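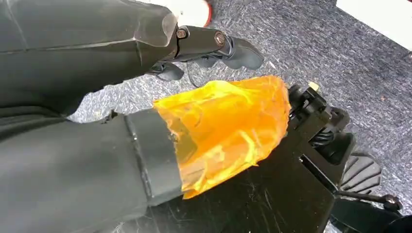

Slide 1. Title slide, leave up while people find seats.

Good afternoon. I'm Vaughan Stubbs, and I've been given the slot right after lunch to talk to you about soup. I assume the organizers thought you'd be too full to object.

(Wait. If no laugh, keep going, it doesn't get better.)

The title in your program says "Leek and Potato: A Reassessment." I wrote that in October, when I was feeling grand. What I have is one soup, which I've made 42 times since then, and a few opinions I didn't have when I started. My wife has opinions too, but she wasn't invited.

Slide 2. The recipe everyone has

Show of hands, who grew up with this soup? Fine. Who liked it?

(There will be fewer hands. Look sad.)

The usual version goes leeks, potatoes, stock, cream, blender, beige. It tastes of warm. I found the same recipe, give or take a bay leaf, in every church cookbook I own, and I own more of those than a man should.

500 grams of leeks, trimmed weight. 400 grams of potatoes. Please note that there are more leeks than potatoes. Most recipes have it the other way around, and then they wonder why it tastes like something you'd hang wallpaper with.

Slide 3. Washing

I'll be quick. Slice the leeks first, then wash them in a big bowl of cold water, then lift them out with your hands. Don't pour the bowl through a colander. The grit has sunk to the bottom and you'd be giving it a second chance.

Jana Hinrichs, who taught me to cook for more than six people, used to run a finger around the empty bowl and show it to me. She never said a word. I still check.

Slide 4. The slow part

Butter, low heat, lid on, twenty-five minutes. Salt at the start. You want the leeks slumped and sweet with no brown on them at all. Brown leeks are delicious and belong in another soup — I have slides on that, ask me at the bar.

I used to give this step eight minutes and read my mail. Everything I disliked about my soup was in those missing seventeen minutes.

(Drink some water here. You always forget and then croak through the potatoes.)

Slide 5. Potatoes

I tried waxy, I tried floury, I tried a bag from Görtz, our corner grocer, labeled "potatoes, mixed," which was at least frank. Floury wins if you're blending. Waxy wins if you're leaving it in chunks.

Cut them small. Cover with water. Yes, water. Zulmira Vilela is in the third row and she and I have fallen out over this twice, so I'll say it to her face: chicken stock makes it taste of chicken.

(Zulmira will heckle. Let her have one.)

Slide 6. Blend or don't

Blend half, by hand, with a potato masher if you've got the arm for it. A high-speed blender turns potato to glue in under a minute. I have a pot at home that remembers.

Slide 7. The bit at the end

Cream is optional. Acid isn't. A spoonful of cider vinegar, off the heat, right before it goes out. Rungnapa Chaimongkol suggested a little white pepper and fish sauce instead, and I was rude about it for a week, and then I made it. It's on your handout as version B. It should probably be version A, but I'd already had the handouts printed.

Slide 8. Scaling up

Skip this if past 2:20.

For a crowd, don't multiply the butter straight across. Use two thirds of what the math says. Do the leeks in two pots, or they steam in the middle and sulk. It keeps three days in the fridge and thickens overnight, so loosen it with water and salt it again.

Slide 9. Questions

Oluwaseun Nwankwo has the roving microphone. Please wait for it, the people at the back would like to hear you disagree with me.

If asked about freezing: yes, without the cream.

If asked about vichyssoise: it's this, cold. Move on.

Tasting cups are on the side table, A on the left, B on the right. Bring the spoons back, they're mine.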